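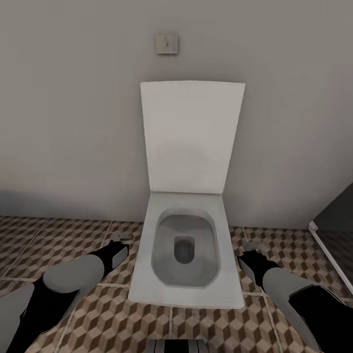 Do the arms need to be re-zeroed every time the bathroom room file is reloaded?

Only if the joint offsets were changed since the last save; a plain reload keeps them.

Home Notebooks Cells Bathroom Kokum Older Newer Search

Monday, November 5, 2018

Kokum bathroom cell, two-arm setup. Notes for me and whoever gets it next.

Came in to a message from Duyên Tăng saying the cell was "fixed" on Friday night. I don't know what fixed means when nobody wrote down the fault. What I had in here from last week was: left arm settles short of the pose we ask for, right arm fine, lid task fails more on the left than on the right. I went in assuming none of that had changed.

Loaded the room, lid up, arms parked low on either side of the bowl. By eye the two arms are close to mirror images. By eye they were close last week too, so I'm giving that no weight. From the head view the left gripper is a little higher up than the right. Could be the camera sitting off center, could be the arm. I read joint values before touching anything.

Readback: every joint on the left agrees with the command except the elbow. The offset file has an elbow entry on the left and none on the right. It dates from July, from when Doãn lent us their arm model to compare against, and I can't find any reason for it to still be in there. My guess is it got copied along with the room file. Duyên's fix on Friday was to raise the proportional gain on that elbow to 168. That would hide a small error if the error came from a soft joint. It does nothing for a wrong zero, it just gets you to the wrong place faster.

Put the gain back to 100 on the left elbow. Right was never touched, also 100.
Took out the July elbow entry. Saved the old file with "elbow_july" on the end in case I'm wrong.
Reloaded the room twice. Readback now agrees on both sides, both times.

Now the part I don't trust. The Flukska manual says that once readback agrees, the arm is calibrated. Readback is the simulator agreeing with itself. The fingertips can still be off if the gripper is mounted wrong in the model, and the Nokness gripper files have been wrong before (the wedge pads came in flipped the first time we imported them, and readback was perfectly happy). So I went and looked at the tips.

There is a small gray shape on the floor tiles near each fingertip. I had it down as shadow. Duyên thinks it's leftover geometry from the pads. Both explanations fit what I see from the head view, and I'm not going to settle it by squinting at it. To do: hide the pads in the viewer, see whether the shapes go away, then move the light and see whether they shift. If they're solid and the contact solver knows about them, some of our "finger touched floor" flags are junk and I'd want to rerun everything that used them.

Also to do, swap the floor. The cube pattern is bad for judging height. I spent far too long trying to decide how far the left tip was off the tile and the pattern kept popping in and out on me. A flat gray floor for calibration, cubes back in for the runs. I know the pattern is there on purpose for the vision people. They can have it when I'm done.

Wall plate above the toilet: the task list calls it "flush" in one place and "light" in another. Whoever built the room should say which. It isn't in reach from the parked pose as far as I can judge, and I didn't try. Leaving it alone until the names match.

Lid task, after the change. Ran the set with the left arm only. 88 passes before my change according to Friday's log, 71 after. So it got worse, which I did not enjoy. Before anybody puts the gain back: the approach points for the left hand were recorded with the bad elbow entry in place, so they have the same error baked in the other direction. With the entry gone, the hand is now going to the points as written and the points are wrong. At least that's my theory. I believe it at almost 100 percent for the elbow and a good deal less for the claim that it explains the whole drop.

The test is to re-record the left approach points from scratch and not mirror them from the right. Mirroring is quicker, but it assumes the base is centered on the bowl and I haven't checked that either.

Duyên wants to leave Friday's gain in for the demo runs and clean up later. I said no. If the demo has to go out on the old settings, use the elbow_july file and the 168 together, write both on the sheet, and don't call it calibrated.

Left for tomorrow:
- pads hidden, light moved, look at the gray shapes
- flat floor
- measure base to bowl, both sides
- left approach points again
- ask Doãn if the July entry was theirs

Cell is saved with lid up, arms parked, elbow gain 100 both sides. Please don't change the gain without writing it here.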